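16/01/2022
文：Wendy Pilkington

年前就答应几位读者要写一写 Poneo，一直拖到现在，实在不好意思。一来是家里事多，二来我总觉得东西没用熟就动笔，心里发虚。现在手上这份订阅已经用到第二个月，该踩的坑踩了一些，该喜欢的地方也喜欢上了，就泡了壶茶，慢慢跟大家聊聊（会有点长，赶时间的朋友可以先收藏）。

先说说 Poneo 是个什么东西。它是 Hodex 这家小公司做的机械臂仿真套件，一半是软件，一半算是服务。软件装在自己电脑上，里面有现成的机械臂模型、桌面、几十种可以抓来抓去的小零件，还有一套写动作脚本的工具；服务那一半，是每个月有人在线上帮你看脚本、答疑，还可以把跑得慢的任务丢到他们的机器上去跑。我买的是中间那一档，每月274块，含两个人的账号。最便宜的一档没有答疑，最贵的一档是给公司用的，我没有试过，不敢乱讲。

我为什么会买呢？老读者知道，我平时帮小作坊做工装和夹具的设计，图纸画了很多年，真正编机械臂的程序却是半路出家。以前的做法是去 Ziad Saab 的车间借他那台真家伙，趁他们中午吃饭的时候赶紧试两下。Ziad 人特别好，从来不催我，可是我自己紧张啊！手边是人家吃饭的设备，一条指令写错，夹爪往台面上一顶，修起来可不是请一顿饭能了结的。所以我一直想找个能在家里安安心心犯错的地方，穿着拖鞋、抱着热水袋，撞多少次都没人心疼。

安装这一关，我得老实说，不算太顺。安装包很大，我家网络又慢，下载了一整个晚上。第二天早上兴冲冲地打开，报错，说缺一个显卡的组件。手册里倒是有写，可惜写在附录里，字又小，我翻了两遍才翻到。装好那个组件之后重启，再打开就正常了。这件事我写信给 Hodex 提了意见，回信的是 Zaid Geagea，语气很客气，说下一版会把检查放到安装程序的第一步。到底改没改，等新版出来我再来更新。

界面是我喜欢的那种，朴素，没有花里胡哨的动画。左边是零件和动作的列表，中间是三维窗口，右边写脚本。默认字体偏小，我这双老花眼看着吃力，好在设置里可以放大，放大以后排版也没有乱，这一点要夸。中文翻译大部分通顺，偶尔有几处读着别扭，比如把"松开"译成了"释放对象持有"，第一次看到的时候我愣了好一会儿，还以为是什么高级功能。

教程一共5课，编排得很有耐心。第一课只教你怎么移动视角、怎么让手臂回到初始姿势；第二课教关节和坐标；第三课开始抓东西；第四课讲路径和避让；最后一课是把前面学的串起来，自己写一个完整的小任务。我前两课学得飞快，心里还有点得意，到了第三课就老实了，在那里卡了大概2个星期。原因说出来有点丢人，我一直把夹爪的朝向和零件的朝向混在一起，手臂每次都歪着身子下去，把零件碰倒在一边。后来参加线上答疑，Lorna Espiritu 老师让我共享屏幕，看我操作了一遍，然后请我先把夹爪的三根坐标轴显示出来，用手比划给她看哪根朝下。我举着手对着摄像头比划了半天，自己先笑起来，也就明白错在哪儿了。

说到答疑，我觉得这是整份订阅里最值钱的部分。每次时间不长，要提前预约，排队的人多的时候得等上好几天。可是老师是真的会看你的脚本，不会丢一个链接过来就算交差。我问过一个很笨的问题：为什么同一段脚本，昨天跑得好好的，今天手臂就绕了一大圈才到位？Lorna 老师没有嫌我笨，从逆解讲起，讲到同一个末端位置可以有好几种关节姿势，又讲怎么给规划器一个偏好的姿势，让它别乱选。我记了满满两页笔记，晚上吃饭的时候还讲给我先生听，他听得直点头，我看他多半是困了。

也有让我不满意的地方。云端跑任务那个功能，上传之前没有提示要花多少时间，点下去以后只有一个转圈的小图标，我有一回等到水都烧开两壶了，还不知道它是在排队还是卡住了。另外，导入自己画的零件，格式挑得很，我从常用的绘图软件里导出来的文件，十个里面总有那么几个进去以后比例不对，得手动改单位。我的朋友 Ziad Mansour 用的是 Cisex，他说那边导入要省心得多，不过那边没有真人答疑，价钱也不一样，各有各的好吧。（是的，我有两个朋友都叫 Ziad，通讯录里也闹过笑话，这里就不展开了。）
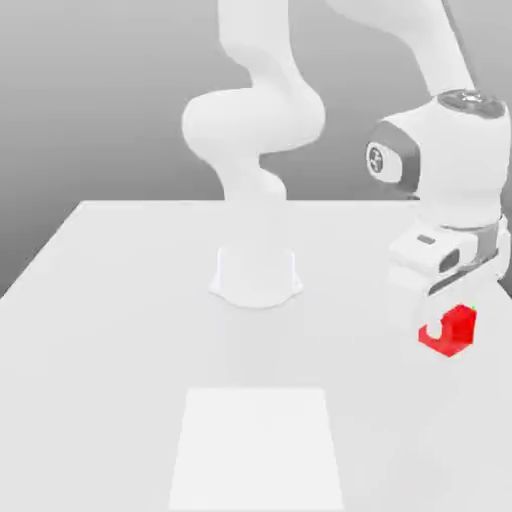 我最近花时间最多的，是夹取异形件这一块，毕竟这和我的本行最近。方方正正的小块，夹哪儿都差不多；一旦零件上有缺口、有弧边，手指该落在哪两个面上，就得认真想一想了。像这个红色的块，左边有一个半圆形的缺口，整个轮廓又带着折角，两根手指把它夹在桌面上方，我就会忍不住盯着缺口那一侧看：要是接下来想把它放到台面的某个位置，缺口该朝哪边，手腕要不要先转一下，放的时候会不会蹭到旁边。桌子、手臂都是白的，零件一块大红，角度看起来倒是很省眼睛。我习惯在夹住以后让程序停一停，转着视角看看手指和零件的关系，再往下写放置的那一段。在真机上我可不敢这样磨蹭，后面还有人等着用呢。

关于仿真和真机的差别，我知道一定有人要问。我的看法是，它帮我解决的是"想清楚"这一步：动作的先后、姿势的选择、会不会撞到，这些在电脑里想明白了，到车间就从容得多。至于摩擦、零件表面的油、夹久了会不会滑，这些我还是信自己的手和眼睛。软件里有摩擦系数可以填，我老老实实照着手册填了，填完也不敢全信。上次去 Ziad Saab 那里，我带着在家写好的脚本，先把速度调得很低，手放在急停按钮旁边，一小段一小段地走。中间改了两处高度，因为他那边的台面比我模型里的矮一点。收工的时候他问我是不是偷偷报了什么班，我高兴了一路！

再说说它适合谁。要是你像我一样，懂一点零件和工装，想补上编程这一课，身边又没有一台可以随便折腾的机械臂，我觉得中间这一档很合适，先买一个月试试，觉得不对路再停也来得及，退订的按钮就在账户页面里，没有藏起来。要是你已经在公司里天天调机器，教程对你来说多半太浅，可以直接问问他们企业那一档有什么。学生朋友可以去问学校，我听说 Hijazi 那边的培训班是统一买的账号，学员不用另外掏钱，具体怎么申请我不清楚，大家自己打听一下。

电脑配置也顺便提一句。我的机器买了好些年，跑单个手臂没有问题，风扇会响，冬天当暖手炉刚好。同时开两个手臂就有点吃力了，转视角的时候一顿一顿的，把阴影质量调低会好很多。调低以后画面没那么漂亮，对写脚本没什么影响。

接下来这个月，我打算把自己以前画过的一个小支架导进去，从取料到摆放完整地写一遍，再去跟 Lorna 老师约一次答疑，请她帮我挑挑毛病。如果大家对导入时改单位的步骤感兴趣，留言告诉我，我整理好笔记单独写一篇。茶也凉了，我去添点热水，顺便把昨天没写完的那段脚本再看一遍。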